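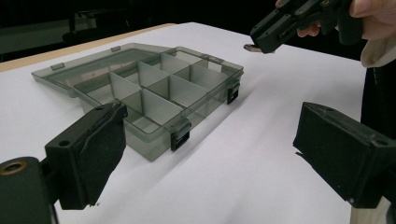
5. First recording with the Hellia pair

This section assumes that both Hellia grippers are charged, that the fingers are mounted (section 3) and that the base unit has found both grippers (section 4). If the status light on one gripper is still orange, please go back to section 4.3 and finish the pairing first.

The practice task in this section is to close a small organizer box with two latches. We chose it after many tries with new users. The lid needs a wide, soft movement, and the latches need a small and exact one, so you will feel quite soon if your fingers are well aligned. Any similar box with a hinged lid will do. The box does not come with the kit.

5.1 Preparing the table

1. Use a table with a flat, matte surface. Glossy tables give reflections which disturb the tracking. A white surface is good, if the light is not directly over your head.

2. Clear a working area wide enough that both your arms can move without touching anything. Put away cups, cables, and phones.

3. Place the base unit outside of the working area, with its front side toward you. Do not put it on the same table if the table is light and shakes when you push on it.

4. Place the box in the middle of the working area with the lid open. The latches should be on the side near to you. Turn the box a little, so that the long side is not parallel to the table edge. Between recordings you will change this angle again.

5. Take off rings, bracelets and watches from the hand that goes through the trigger loop. Long sleeves are allowed, but the cuff must not reach the trigger.

Note: Transparent and smoke-colored plastic is more difficult for the camera than solid plastic. If you see the message "low texture" many times, put a few screws or other small parts in the box, or start with a solid box and return to the transparent one later.

5.2 Choosing the finger for each hand

Wide padded fingers are good for lids, handles, and everything that you want to hold without marks. The narrow metal tip is good for latches, clips and small tabs. You can mount wide fingers on one gripper and the metal tip on the other, and for this task we recommend to do so.

1. Decide which hand will hold the box and lid. Mount the wide padded fingers on this gripper.

2. Mount the metal tip on the other gripper. Tighten the screw until you feel resistance, then give it one quarter turn more. Do not use a power screwdriver.

3. Open and close each gripper slowly, five times. The movement must be even, with no click. If you feel a click, the finger is sitting crooked on its rail. Take it off and mount it again.

4. In the menu, open Tools and select the finger type for left and right. The opening of the wide fingers is shown as 109 mm when the trigger is fully released. If the display shows another value, do the zero setting in section 4.5 again.

CAUTION: The metal tip is hard and it can scratch plastic, table surfaces and skin. Put the protection cap on it each time when you lay the gripper down. Never point the tip to the face of another person.

CAUTION: The printed fingers become soft in heat. Do not leave them in a closed car or on a radiator.

5.3 Recording

One recording can be up to 300 seconds long. For the latch task you will need much less.

1. Take both grippers and hold them over the table. Wait until both lights are green.

2. Press the side button once. After the second beep the recording is running.

3. Wait for one breath without moving. This still moment is used by the software to find the table.

4. Move the wide fingers to the lid, grip it softly at the rim and bring it over until it lies on the base. Do not let it fall the last part.

5. Keep a light pressure on the lid with the wide fingers closed. Do not push with the edge of a finger, the pads are made for the flat contact.

6. With the metal tip, press the first latch until it is closed. Go back from the box a few centimeters, then go to the second latch. Do not slide the tip along the plastic from one latch to the other.

7. Lift both grippers away from the box, wait one breath again, and press the side button.

Note: Work at half of your normal speed. Most people are too fast in the beginning — the hand knows the movement already and does not want to wait. Fast movement gives blurred pictures, and the recording will be marked yellow.

Note: If you make a mistake, for example the lid jumps open again, do not stop. Correct it calmly and continue. Such recordings are useful and you can mark them as "with correction" in the list.

5.4 Checking the recording

1. Open the recording in the Dreveden viewer and play it one time from beginning to end.

2. Look at the two curves for the finger opening. They should be smooth. A curve which jumps between two values usually means a loose finger screw.

3. Check that your wrist does not hide the object for a long time. If it does, raise the elbow of this arm and record again.

4. Press Keep or Discard. Discarded recordings stay in the bin until the base unit is switched off.

5.5 Messages during the recording

Code 171: The two grippers came too near to each other and one of them was lost by the tracking. Move them apart, wait for green light and start again. The recording until this point is saved.

"Low texture": See the note in 5.1.

"Trigger drift": The trigger was not released fully at the start. Release it, count to three and press the side button again.

"Light changed": Somebody switched a lamp or opened a curtain. You can continue, but the recording will be marked yellow.

5.6 After the work

Switch off both grippers before you change the fingers. Clean the pads with a dry cloth, or with a cloth and a little water when they are dusty. Alcohol makes the pad material brittle. Check the pads for loose corners once a month if you use the kit daily. Replacement pads are sold by Prodlow in packs of 2 and they are glued by the user, see section 8.

Questions about this section go to Vasanthi Selvanayagam at Prodlow support. For customers who bought the kit through Kubíček, please write first to the Kubíček service desk and have the serial number from the bottom of the base unit ready.

Continue with section 6, Recording with two persons.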